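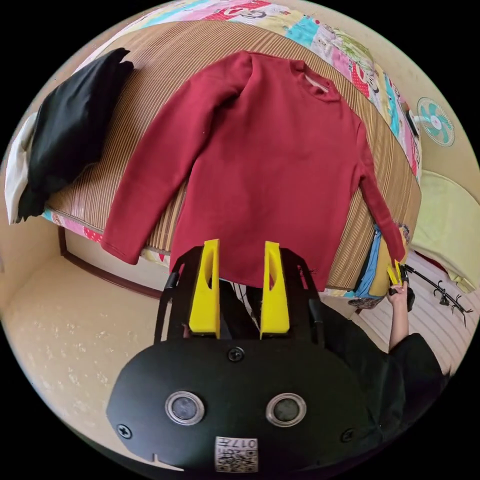
Chapter 7
Folding and Flat Storage of Knitted Garments

Learning outcomes

After working through this chapter you should be able to:
distinguish a knitted structure from a woven one by its behaviour under load;
explain why most sweaters are stored folded and most shirts are stored on hangers;
prepare a working surface and lay out a long-sleeved garment for folding;
carry out the rectangular fold and the sleeve-return fold to a stated finished width;
identify the four common faults in a folded stack and correct them.

Key terms
course, wale, recovery, creep, fold line, finished width, sleeve return, stack height, nap

7.1 Introduction

Chapter 6 dealt with the drying and airing of household textiles. It was assumed there that a garment, once dry, would be put away in a condition that preserved its shape. The present chapter takes up that assumption. Folding is often treated as a matter of appearance, but in textile care it is a form of mechanical support. A folded sweater carries its own weight over a broad area. A sweater on a hanger carries its weight across two narrow zones at the shoulders, and the fabric between those zones and the hem is in tension for as long as the garment hangs.

The subject is also one of labour. In the commercial setting, a finishing table at a laundry may handle more than 1000 pieces in a shift, and small differences in method become large differences in output and in operator fatigue. In the home the volumes are lower and the surfaces less suitable. A bed is the most common folding surface in Australian households of the type considered in this book, and much of the chapter is written with a bed in mind.

7.2 Why knitted fabric behaves as it does

A woven fabric consists of two sets of yarns crossing at right angles. Each yarn lies nearly straight, so a pull along the yarn is resisted almost at once. A knitted fabric consists of interlocked loops arranged in horizontal courses and vertical wales. When the fabric is pulled, the loops change shape before the yarn itself is loaded. The result is a fabric that extends readily.

Recovery is the extent to which the fabric returns to its original dimensions after the load is removed. It depends on fibre, yarn twist, loop length and moisture content. Wool recovers well from short loads. Cotton recovers less well. Acrylic recovers well when cool and poorly when it has been heated under tension.

Creep is the slow extension that takes place under a constant load. It is the reason a heavy cotton sweater left on a hanger through winter is longer in August than it was when it was put away. Creep in a knit is usually greatest along the wales, that is, down the length of the body and sleeves. The shoulder points left by a hanger are a local form of the same effect.

Folding removes the long-term load but introduces another, compression at the fold line. In a knit this is seldom serious. The loops at the fold are bent over a fairly large radius, and the crease falls out in wear. Sharp creases form mainly where a folded garment lies beneath a tall stack. Stack height is discussed in 7.6.

7.3 The working surface

A folding surface should be flat, clean, dry and larger than the garment with the sleeves extended. It should also be at a height that allows the operator to stand without bending sharply at the waist. Most beds fail the last requirement. Where a large quantity is to be folded, a table is preferred, or the operator may sit or kneel beside the bed.

Surface friction matters more than is generally supposed. On a polished table a light knit slides as each panel is turned, and the fold line drifts. On a woven mat or a cotton quilt the underside of the garment is held in place while the upper layer is moved. Very coarse surfaces should be avoided with loosely knitted or brushed garments, as they may catch a loop or disturb the nap.

A soft mattress yields under the hands. Pressing down hard to smooth the fabric produces a hollow, and the garment is then folded to the shape of the hollow. Smoothing strokes on a bed should be light and should travel outward from the centre.

7.4 Laying out

The layout determines the quality of the fold. Faults introduced at this stage cannot be removed later except by starting again.

Step 1. Check that the garment is right side out and fully dry, including the ribbed cuffs and hem. Fasten any buttons.

Step 2. Place the garment on the surface with the neckline away from you. For the folds in this chapter the front faces down. Some operators lay the front up for inspection first and then turn the garment over.

Step 3. Align the side seams. Hold the hem at both seams and draw it gently toward you until the body lies without ripples. Do not stretch it.

Step 4. Extend the sleeves. Take each sleeve by the cuff, between finger and thumb, and bring it out from the armhole until the underarm seam is straight.

Step 5. Smooth the body from the centre line outward, then each sleeve from shoulder to cuff.

Where the hem extends past the edge of the surface, move the whole garment back. Overhanging fabric pulls on the remainder and will lengthen one panel relative to the other.

7.5 Two standard folds

7.5.1 The rectangular fold

Fold one sleeve straight across the back of the body, with the cuff toward the opposite side seam. Repeat with the second sleeve. Fold each side of the body inward by one quarter of its width, so that the side seams meet at the centre line. Bring the hem up to the collar. The finished width is half the body width.

The fold is fast, but it places both sleeves across the upper part of the body. In thick garments this produces a packet that is high at one end.

7.5.2 The sleeve-return fold

Fold one side of the body inward by one quarter, carrying the sleeve with it. Turn the sleeve back down at the shoulder so that it lies parallel to the new edge. Repeat on the other side. Bring the hem up by one third of the body length, then fold again to the collar. The sleeve returns distribute the bulk along the length, and the packet is close to uniform in thickness.

7.6 Stacking and common faults

Place heavier garments at the bottom of the stack and set all folded edges to the front. Stack height should be limited so that the lowest garment can be withdrawn without lifting the rest by hand. Four faults are commonly seen:

Drift. The packet is wider at one end. The side seams were not aligned in Step 3.
Wedge. The packet is thicker at one end. The sleeves lie across the shoulders. Use the sleeve-return fold.
Tail. Part of a cuff or hem projects from the packet. Refold from the last flat stage.
Set crease. A sharp line remains after unfolding. Reduce the stack height and refold along a different line each season.

Section 7.7 applies these methods to cardigans and hooded garments.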